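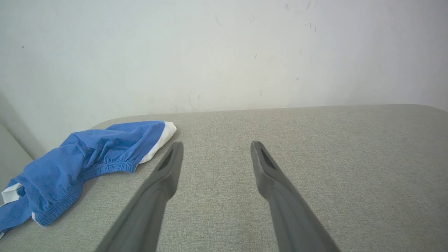

*Blue cotton with white trim, waiting on the gray bench cushion.*

## Folding small clothes on a padded bench

A padded bench or ottoman is a good height for folding, and it saves clearing the kitchen table. The fabric grips cotton a little, so pieces stay where you put them. Brush the top with your hand first. Lint and crumbs show up on dark clothes later.

Shorts and boxer briefs all fold the same way:

1. Shake the piece out once, holding it by the waistband.
2. Lay it flat with the waistband away from you and smooth from the middle out to the sides.
3. Fold one side over the other so the legs match.
4. If the seat sticks out in a point, tuck it in to make a straight edge.
5. Fold the leg ends up toward the waistband, then fold once more. For a shallow drawer, roll it from the leg end and stop at the band.

Elastic likes to curl over on itself. Run your thumb along the inside of the band before step 3 – a rolled edge left under a stack will still be rolled next month.

A bunched-up piece is easiest to sort out by finding the band. White trim on a blue garment makes this quick. Pick it up there and let the rest hang.

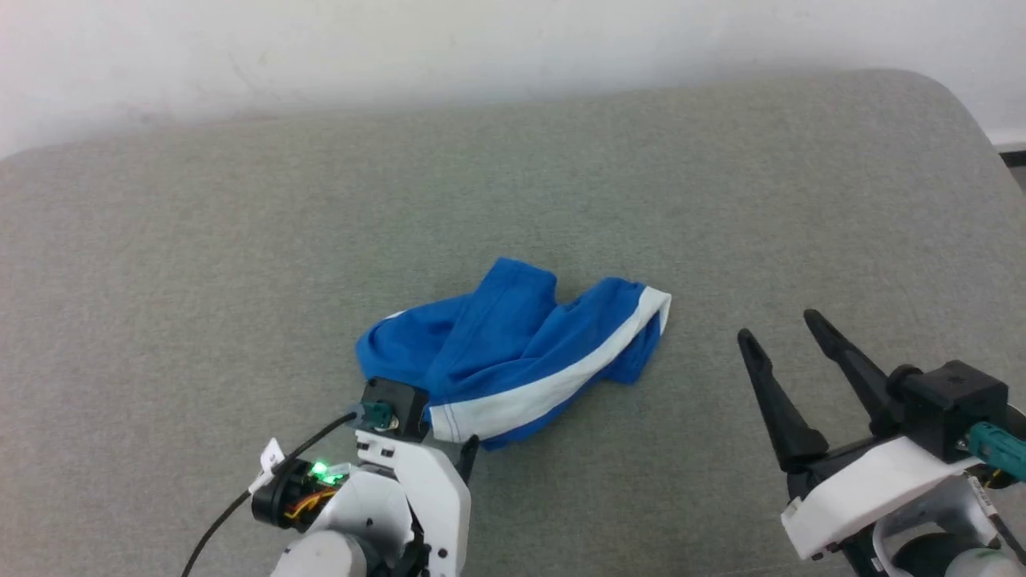 ## Keeping the bench clean

Vacuum the fabric every 20 days or so with the soft brush, and go along the back edge where it meets the wall. Pull the bench out when you do this.

For scuffs on a painted wall, try a damp cloth and one drop of dish soap. Test a low corner first. Ileana Coman uses a dry eraser sponge on hers, but it left shiny patches on my flat paint.

Don't put damp laundry on upholstery. If something still feels cool at the seams, hang it up for another hour and fold it later.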